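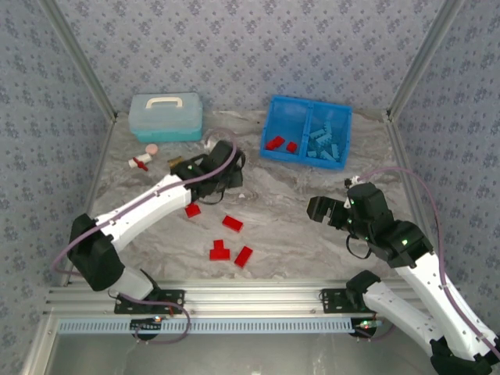 2 min read

From: Ward Vermeulen
To: trade-figures list
Date: 5 Aug 2024
Subject: Re: Prosser glove tables, which column are people using?

Sanne, all,

Quick one between calls, sorry for the typing.

Short answer, use column D. Column C is sell-in, meaning what the makers shipped to shops. D is sell-through. They got swapped in the April release and the header was never fixed, so anybody who pulled the sheet before then has it the other way round. Check your copy. If Dumeck shows up higher in C than in D you have the new one.

Longer answer. The leather glove line and the knitted glove line are not built the same way. Leather comes from a panel of 300 shops, all independents plus the Cavatmont stores. Knitted comes from customs data with a markup on top. So adding them to get "total gloves" is a bit dodgy and I wish the summary page didn't do it. For a growth rate, fine. For a market size I wouldn't put it in front of a client without a footnote.

> On Friday Sanne Van den Broek wrote:
> Hi all, I'm trying to get a per person spend for gloves
> and scarves out of the Prosser tables and my number is
> coming out well above what Jornberg prints in their
> yearly overview. Same country, same year. Is one of them
> including sales tax? Also does anyone know if the kids
> sizes are in or out? Godelieve De Smet thought out but
> wasnt sure. I need this for a short deck, nothing fancy.
> Thanks, Sanne

On tax: yes, Prosser includes it, Jornberg doesn't. That gets you part of the way but not the whole gap. The rest is probably population. Jornberg divides by everyone, Prosser by adults only, it's in the notes tab way down at row 88. Easy to miss, I missed it for a year.

Kids sizes. Out for leather, in for knitted. Yes I know. Godelieve is half right then. Ziad Abu Hammour asked them about it in the spring and they said it would be lined up in the next edition — we'll see.

Scarves I can't help with much. The series got restarted and anything before the restart is on the old product codes, so don't draw one line through it. Silk squares moved to a different group altogether. Godelieve Boersma had a conversion sheet for the codes at one point, 8 tabs, maybe she still has it and could post it? It was good as far as I rember, apart from the mixed fiber stuff.

One more thing, the file cuts off at 2000 rows if you export from the web page. No warning. Use the download link at the bottom insted and you get all of it.

Out from Wednesday, back the week after. If the deck is due before then send me the two numbers you've got and I'll look tonight.

Ward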